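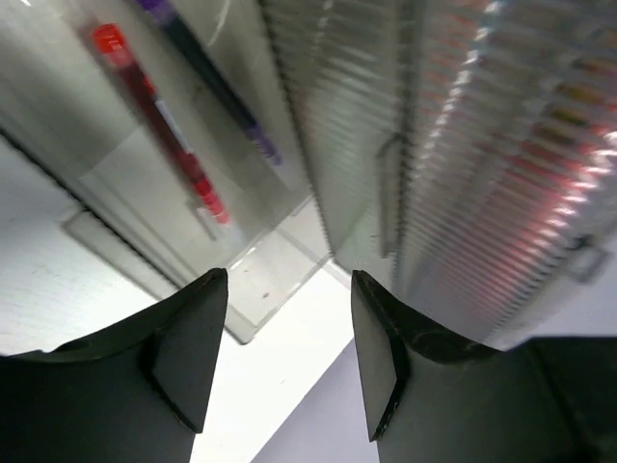
Durchsichtige Stiftablagen: bringt das im Alltag wirklich etwas?

Seit ich in die Ordnungsecke des Internets geraten bin, wird mir überall erzählt, man müsse seinen Schreibtisch auf durchsichtige Schalen umstellen, dann sehe man alles und räume auch alles wieder weg. Ich habe mich breitschlagen lassen und bin jetzt seit ein paar Wochen skeptischer als vorher. In der klaren Schale liegen bei mir zum Beispiel der rote Marker und der dunkelblaue mit der lila Kappe schräg nebeneinander, und gleich daneben steht der große Stapel aus geripptem, durchsichtigem Kunststoff, der mir als die eigentliche Lösung verkauft wurde. Durch die Rillen erkenne ich von der Seite so gut wie nichts. Ich sehe, dass etwas Buntes drin ist. Dafür hätte ich auch eine Schuhschachtel nehmen können und mir einen Farbpunkt draufkleben.

Zur Lage: Ich gebe abends Kurse in Handlettering, der Kurs heißt Larura, und habe dafür viel zu viele Stifte. Früher standen die alle in Bechern. Das sah unordentlich aus, aber ich hatte jeden in zwei Sekunden in der Hand. Jetzt ziehe ich Fächer auf, schiebe sie wieder zu, ziehe das nächste auf, und am Ende landen die Stifte, die ich gerade brauche, doch wieder lose in der offenen Schale, weil ich keine Lust habe, sie nach jedem Strich zurückzusortieren.

Was ich wissen möchte:

Müssen Marker wirklich liegen? Im Laden (Lambrechts, bei uns in der Straße) hat man mir gesagt, stehend trocknen sie aus. Das klingt für mich nach einem Satz, mit dem man Schalen verkauft. In der Schule standen die Filzstifte jahrelang im Becher und haben geschrieben.

Vergilbt das Zeug? Mein Tisch steht am Südfenster. Auf der Packung steht "dauerhaft klar", aber was heißt schon dauerhaft.

Und wie bekommt man die Rillen sauber, wenn Tinte oder Staub drinsitzt, ohne mit Wattestäbchen durch jede einzelne zu fahren?

Bitte keine Antworten der Art "bei mir klappt es super". Das habe ich in den Bewertungen schon alles gelesen.

Femke Baert

Cor Verschueren

Ich habe lange in einem Büro für technische Zeichnungen gearbeitet und kann zu den Stiften etwas sagen, zu den Schalen nur als Benutzer.

Liegend oder stehend hängt vom Stift ab. Bei einem Marker mit zwei Spitzen wandert die Tinte stehend allmählich nach unten. Die obere Spitze schreibt dann blass, die untere kleckst womöglich. Ausgetrocknet ist der Stift deswegen nicht, man legt ihn über Nacht hin und am nächsten Tag ist es meistens wieder gut. Bei Stiften mit nur einer Spitze ist es ziemlich egal, solange die Kappe richtig sitzt. Die würde ich, wenn überhaupt, mit der Spitze nach unten stellen. Was einen Marker wirklich umbringt, ist eine Kappe, die nicht eingerastet ist. Dagegen hilft keine Schale der Welt, ob klar oder nicht. Der Verkäufer hatte also halb recht, und die andere Hälfte war vermutlich Umsatz.

Eine Ausnahme: Marker, die man vor dem Schreiben schütteln muss. Da gelten eigene Regeln, und die stehen meist auf dem Schaft. Im Zweifel liegend, das schadet bei keinem, den ich kenne.

Zum Vergilben: "dauerhaft klar" ist keine Angabe, mit der man etwas anfangen kann. Schau auf den Boden, ob dort ein Kürzel eingeprägt ist. PS ist Polystyrol, das ist spröde, bekommt schnell Kratzer und wird in der Sonne mit den Jahren gelblich. PMMA, also Acrylglas, hält Licht deutlich besser aus, kostet aber auch mehr. PET liegt irgendwo dazwischen. Steht nichts drauf, würde ich vom billigsten Material ausgehen. Und die Stifte gehören sowieso nicht ans Südfenster, denen tut die Wärme weniger gut als dem Kunststoff das Licht. Wenn der Tisch nicht weg kann, dann wenigstens der Stapel auf die Schattenseite.

Rillen: lauwarmes Wasser, ein Tropfen Spülmittel, weiche Zahnbürste, immer in Richtung der Rillen bürsten und nicht quer. Danach kopfüber abtropfen lassen. Keinen Spiritus und keinen Nagellackentferner, auch wenn die Tinte damit verschwindet. Polystyrol und Acrylglas können davon feine Risse bekommen oder trüb werden, und dann hast du dauerhaft etwas davon. Nicht in die Spülmaschine.

Was den Nutzen angeht, bin ich bei dir. Durchsichtig ist nur dann ein Vorteil, wenn man von oben hineinschaut. Eine flache offene Schale erfüllt das, ein Turm aus Fächern nicht. Ich würde den Stapel als Lager nehmen und die Schale als Arbeitsplatz, und mich nicht weiter schämen, dass die Stifte darin kreuz und quer liegen.

Hikus

Ich verstehe das Problem nicht ganz. Kauf dir doch das System von Kadham, da sind die Fächer glatt. Ich habe 200 Stifte darin und finde jeden. Sortiert nach Farbe, fertig. War mit 50 Euro auch nicht teuer, wenn man bedenkt, wie lange man so etwas hat. Meine sind auch nach Jahren nicht gelb, stehen allerdings im Keller.

Femke Baert

@Hikus: Im Keller wird bei mir auch nichts gelb. Und 50 Euro für glatte Wände, nachdem ich gerade für geriffelte bezahlt habe, nein danke. Ich habe beim Umräumen übrigens 215 Stifte gezählt und benutze davon vielleicht zwei Hände voll, das hätte mir vorher zu denken geben sollen.

@Cor Verschueren: Danke, damit kann ich etwas anfangen. Am Boden der Schale habe ich kein Kürzel gefunden, ich gehe also vom Billigsten aus. Die Sache mit den zwei Spitzen erklärt, warum mir manche im Becher immer oben blass wurden und andere nie. Das probiere ich jetzt mit den blassen aus, eine Nacht hinlegen, mal sehen. Ganz glaube ich es erst, wenn ich damit geschrieben habe.

Eine Nachfrage noch: Hilft Beschriften der Fächer, oder ist das auch so eine Sache, die man nur für Fotos macht?

Cor Verschueren

Beschriften hilft, wenn mehrere Leute an die Fächer gehen, also in deinem Kurs schon. Für dich allein reicht ein Klebestreifen vorn mit einem Strich in der jeweiligen Farbe, und zwar mit dem Stift gezogen, der drin liegt. Die Farbe der Kappe stimmt nämlich bei vielen Marken nicht genau mit der Tinte überein. Nimm Papierklebeband, das geht von Kunststoff wieder ab. Bei bedruckten Etiketten wäre ich vorsichtig, den Kleber bekommst du aus den Rillen nicht mehr heraus.

Und sortier vorher aus. Wir hatten im Büro einmal eine Schublade mit 100 Stiften, von denen die meisten nicht mehr schrieben. Die hatte auch jemand sehr ordentlich eingeräumt.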